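2020년 12월 25일, 공용 작업실 Jirano 운영 모임 회의록

참석: 운영 모임 회원 11명
안건: 작업대 정리, 공구 자리, 여름 행사, 예산

## 1. 작업대 정리

연휴인데도 이렇게 많이 모여 주셔서 시작부터 분위기가 정말 좋았습니다! 첫 안건은 지난번에 미뤄 둔 검은색 작업대 상판 관리였습니다. 검은 상판으로 바꾸고 나서 작은 나사나 흰 실밥이 눈에 잘 띄어 좋다는 의견이 많았고, 먼지도 그만큼 잘 보인다는 이야기에는 다들 고개를 끄덕였습니다.

논의 끝에 다음과 같이 정했습니다.

- 작업이 끝나면 상판은 마른 천으로 한 번, 물기를 꼭 짠 천으로 한 번 닦는다.
- 접착제를 쓸 때는 반드시 깔개를 편다.
- 개인 물건은 상판에 두고 가지 않는다. 쓰던 재료는 이름표를 붙여 선반으로 옮긴다.

금속 프레임 쪽 의견도 나왔습니다. 상판만 닦고 프레임은 잊기 쉬우니 청소 순서표에 프레임을 따로 한 줄 넣자는 제안이었고, 모두 찬성했습니다. 순서표 새 판은 다음 모임 전까지 벽에 붙이기로 했습니다.

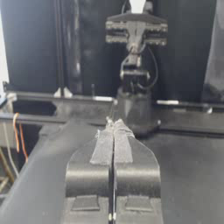
프레임 청소에 쓸 천은 부드러운 것으로 통일합니다. 거친 수세미는 금속 표면에 흠집을 낼 수 있어 작업대 쪽에서는 아예 빼기로 했고, 남은 수세미는 개수대에서 씁니다. 볼트 조임 점검은 두 달에 한 번으로 하자는 안과 매달 하자는 안이 맞섰는데, 우선 두 달에 한 번으로 해 보고 흔들림이 느껴지면 다시 논의합니다.

## 2. 공구 자리

공구 목록을 다시 만들었더니 모두 57점입니다. 목록 작업을 해 주신 분들께 큰 박수가 나왔습니다! 이름표 글씨체를 놓고 생각보다 긴 토론이 벌어졌고(정말 즐거웠습니다), 결국 굵은 고딕으로 정했습니다. 육각 렌치는 크기 순서대로 걸고, 줄자는 문 옆 서랍 한 곳에 모읍니다. 대여 장부는 지금 양식을 그대로 쓰되 반납 칸만 넓힙니다.

## 3. 여름 행사 Ullstead

7월에 열 공개 작업일 이름은 Ullstead로 확정했습니다. 나무 숟가락 깎기, 의자 천 갈이, 자전거 손질까지 하고 싶은 것이 쏟아져서 안건 가운데 가장 시끌벅적했습니다. 오전과 오후로 나누어 진행하자는 데까지 합의했고, 체험 종류는 다음 모임에서 고릅니다. 참가비를 받을지는 결정하지 못했습니다.

## 4. 예산

천과 이름표 용지, 서랍 칸막이를 사는 데 약 2만 원을 쓰기로 했습니다. 칸막이는 서랍 안쪽 치수를 잰 뒤 주문합니다.

## 다음 모임까지 할 일

- 청소 순서표 수정, 프레임 항목 추가
- 공구 이름표 출력과 부착
- 서랍 치수 재기
- Ullstead 체험 후보를 게시판에 적어 두기

기타: 난방은 마지막에 나가는 사람이 끕니다. 차와 귤을 가져와 주신 분들 고맙습니다. 다음 모임 날짜는 게시판에 공지합니다.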